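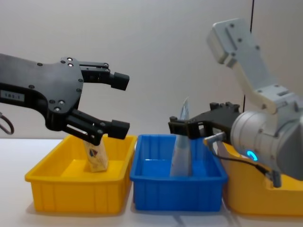

Step 1. Set out your bins

Sorting small packages goes faster with open bins on a clear table. I use shallow ones in yellow and blue, side by side. Keep each color for one kind of thing and don't switch halfway. Mine came from Sovitz, but any low plastic bin will do.

Step 2. Sort by type

Start with cartons and pouches. Stand them upright with the printed side facing you - it makes dates easier to find. A crumpled carton can still go in if it isn't leaking.

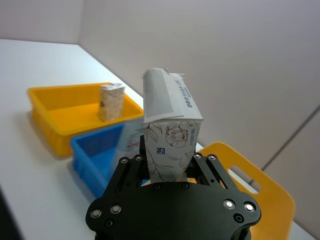
White carton with a flower print, bins behind.

Step 3. Group the tubes

Tubes fall over when they have too much room, so put 2 or 3 in the same bin and lean them on the side. Leave a deeper bin free for anything you plan to give away.

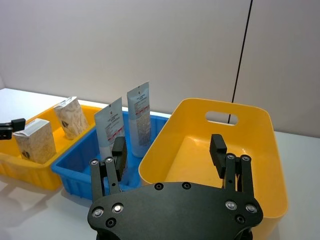 Papadopoulos wrote in to say that tubes should always stand cap down, or the last third never comes out. That works if the caps are flat. Mine go in whichever way they stay up.

Step 4. Check the bins once a month and move older packages to the front.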